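I've been meaning to write about the washing-up for ages, which probably tells you all you need to know about my life at the moment. But it's November, it's dark by half past four, and I've spent a good chunk of this week thinking about where mugs go. So, mugs.

We haven't got a dishwasher. We had one in the old flat, a noisy thing that smelled of egg, and when we moved to Stelldale there was a gap for one under the worktop and we put the recycling in it. I kept saying we'd sort it out after Christmas (which Christmas, I never said). Somewhere along the line I stopped minding. I quite like having my hands in hot water when it's cold out, and I get through a lot of podcasts.

What I did mind was the drying. Washing up is quick, but then there's this wet heap by the sink that sits there all evening, and somebody comes along and balances a saucepan on top of it, and then you can't get a glass out without the whole lot sliding. My mum used to say a draining rack should be empty by bedtime. I've never once managed it at hers or mine!

Ffion Pumphrey came round for tea a few weeks back and watched me trying to fish out a teaspoon. She said, "Why don't you just dry it all on the table?" I said because that's where we eat. She said, "Not at nine o'clock at night you don't." Fair enough.

So we've been trying it. Everything that's been washed gets carried over to the big table, and the table gets laid out a bit like a workbench. Rack at one end, towel at the other, tray down the side for the little bits, and a lot of bare wood-coloured space in between for whatever's being dealt with. I can sit down to do it, and that has changed everything for me. I'd never dried up sitting down in my life.

**The rack.** I went through a few. There was a bamboo one that went black at the feet, then a two-storey chrome affair that was far too tall for the shelf it was meant to live on. The one I'd recommend is the plain white wire sort with upright bars, the cheaper the better. Mine was £3 from the charity shop next to Bajpai, the place that does the good samosas, and I came home with both. Plates stand up in it nicely. Bowls are hopeless in it, they all lean on each other, so bowls get dried first.

**The towel.** Go dark. I had a set of pretty white tea towels with lemons on them, a present from Sumeya Degefa, and they looked like floor cloths within a fortnight (sorry, Sumeya). Navy hides the tea stains. And hang it on something! I used to sling mine over my shoulder and then sit on it. Anything that keeps it up off the table will do, and fold it before you hang it or one corner always ends up trailing in a puddle.

**The tray.** This was Mebrat Assefa's idea, and she's had more practice than any of us, with four kids. A shallow metal baking tray with a bit of an edge, for lids and stoppers and the rubber ring off the flask and all the other tiny things that otherwise roll onto the floor. I've lost 3 flask rings since we moved here. None since the tray went down, touch wood.

**The mugs.** Right, here's where opinions differ in this house. I say mugs go upside down. Lemlem says upside down traps the damp and you get that cupboardy smell in your first cup of the morning, and she lays hers on their sides. I thought this was daft. They roll, for one thing, although the handle stops them going very far. But you can see straight inside, which is handy if you've got the kind that are one colour outside and another inside, and tea rings do show up horribly on a pale lining. I've come round to it a bit. Don't tell her. 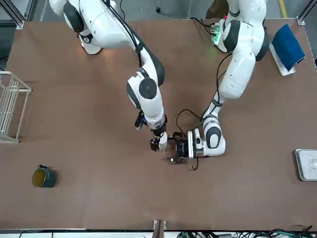

*Photo: Lemlem Araya*

Green mug with the yellow inside, lying down on the left, Lemlem's way. You can see the white rack just up from it and the dark blue towel over in the far corner on its white holder, with the edge of the tray down the right-hand side and something small and see-through in it. And look at all that lovely clear table in front! Two months ago I'd have filled that with post.

Things I still haven't worked out: where wooden spoons go (they take forever), and what to do about the big roasting tin, which doesn't fit in anything and gets propped against the bread bin. Gebremedhin Abdella told me he puts his back in the oven while it's still warm and lets it dry in there, then admitted he'd once preheated it with a plastic spatula inside. So I'm thinking about that one.

If you've got a good answer for wooden spoons, leave me a comment. Next time I'll do the cupboard under the sink, if I can face it.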